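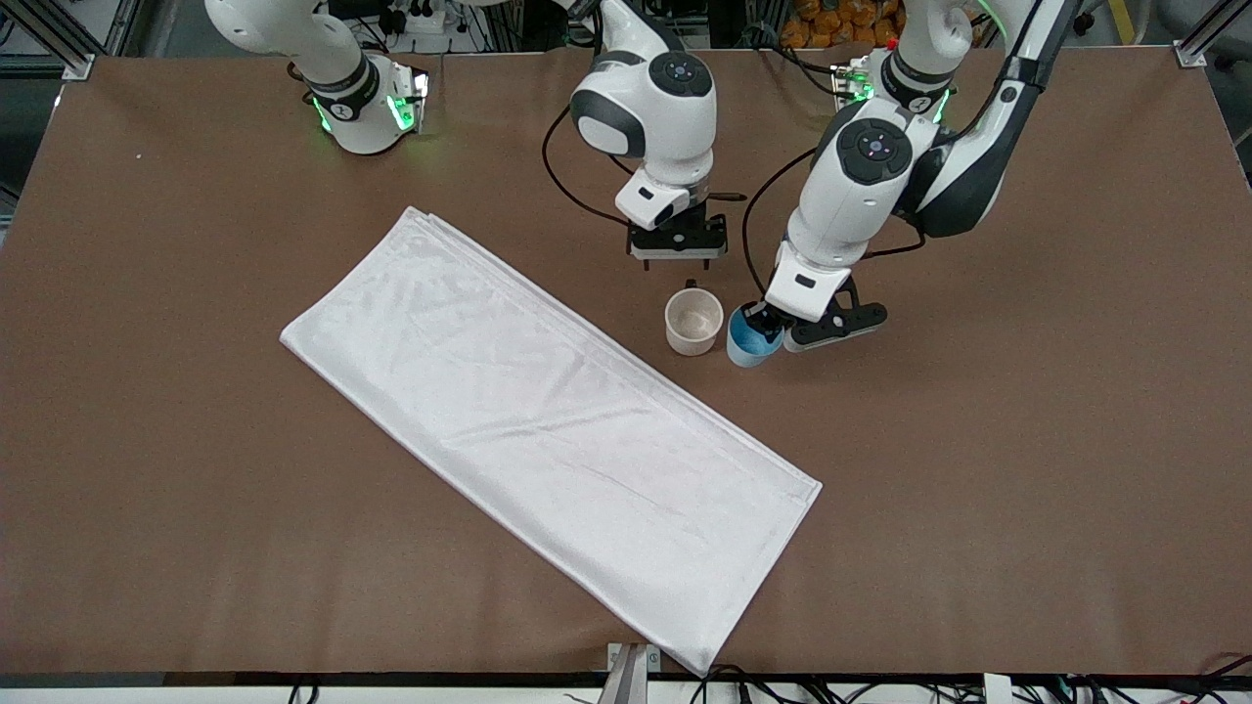

Teaching Two Arms to Clear a Table: What I Learned Collecting Examples

Project report, spring term

When I signed up for this project I figured I'd be spending most of my time on the learning part. You know, training runs, graphs, staying up late watching a loss curve go down. What I did instead was sit behind a pair of controllers and move cups. A lot of cups! So most of this report is about the data, since that's where the hours went, and I've put the training results in a shorter section near the end.

The task

The full task is called "clear and cover" in our lab notes. There are a couple of plastic cups and a folded cloth on the table. The arms are supposed to get the cups together, stack them, set the stack out of the way, and then open the cloth up and spread it out. A person does this without thinking. For two arms with simple two-finger grippers it's a pretty long chain of small things, and if the first one goes badly (say, a cup gets gripped too low) everything after it gets harder.

I picked it because it mixes stiff objects and soft ones. The older Rumura set, which our lab has used for class projects before, is all blocks and boxes, and I wanted to see what happened when you threw fabric in.

How an episode gets recorded

I drive both arms by hand from the station, one controller per arm. The software we use for recording is Boltesel, which an earlier class wrote and which is fine as long as you never, ever click the window while it's saving. It stores the joint positions, the gripper openings and the camera views together, and one run from start to finish is one episode.

My routine went like this. Put the objects down, start the recording, do the task, stop, mark it good or bad, reset. The reset is the part I underestimated. Folding a cloth back into a nice strip takes me longer than it takes to record a cup pickup, and by the end of a long afternoon my folds were getting pretty creative. I decided to leave the sloppy ones in. If the learned policy only ever sees a perfect fold, I don't see how it's going to cope with anybody else's.

I split the task into short segments too (cup, stack, cloth) so that I could record the hard bits extra times without going through the whole thing. The cup segment is the one I got best at. One arm holds a cup near the rim to keep it steady and the other comes in over its neighbor with the jaws open. If you rush it, the fingers bump the rim, the cup tips, and off it rolls.
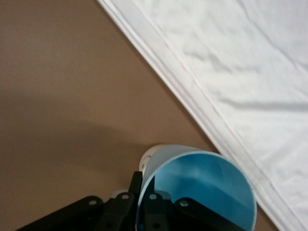
The wrist views turned out to matter way more than I expected. From the fixed camera you can tell where everything is, but you can't always tell if the fingers are lined up with a rim, because an arm tends to be in the way right when you care about it. Up close you get the inside of a cup, the edge of the cloth and the fingers all at once. The downside is that the gripper covers part of what you want to look at, and the arm throws shadows on the table that move when it moves. I worried the network would latch on to the shadows. I tried to vary the approach direction so it wouldn't have one easy pattern to memorize, but I can't prove that helped.

Counting it up

My goal was 1,000 good episodes, counting segments and full runs together. I ended up recording 1,261. Of those I threw out 183 when I went back through them, which left me a little over the goal, and I was very happy about that because I did not want to fold that cloth again.

The throwaways came in a few flavors. Some were plain driver error, where I dropped something and then flailed around trying to save it. Some had a camera view freeze partway through. And a chunk of them came from one bad stretch when I had the two controllers swapped in the settings and thought I was just tired.

Recoveries were the tricky call. If a cup tipped and I calmly stood it back up, is that a bad episode or a really useful one? I went back and forth, then kept them as long as the rest of the run was clean. There are 79 of these and I tagged them separately, so whoever picks this up next can train with or without them.

Training, briefly

I trained a policy with the Nkosi code from the course on the cup segments first, then on everything. Cups alone looked good early. It reaches, it closes, it lifts, and it even pauses over the rim the way I do, which is kind of creepy to watch. Stacking is less reliable, and it's worst when the cups start out nearly touching, so there isn't much room for a finger between them. The cloth is the weak spot. It usually finds a corner, but it often grabs just one layer of the fold and drags the whole strip sideways.

With the recovery episodes left in, the policy seemed more willing to try again after a miss. I only compared the two versions by watching them, so please take that as a hunch.

What I'd do differently

I'd record the cloth segment first, while I was fresh, and save the cups for the end. I'd write down how I folded each time, even just "neat" or "messy." I'd also get a second driver, because right now the whole set has my habits in it, including a little wiggle I do before closing the gripper that I didn't know about until I saw the policy doing it too.

The episodes and my tags are on the Dallby lab drive in the class folder, along with the reset notes. The lab is keeping the station set up until July, so if you want to add to the set, check the controller settings before you start.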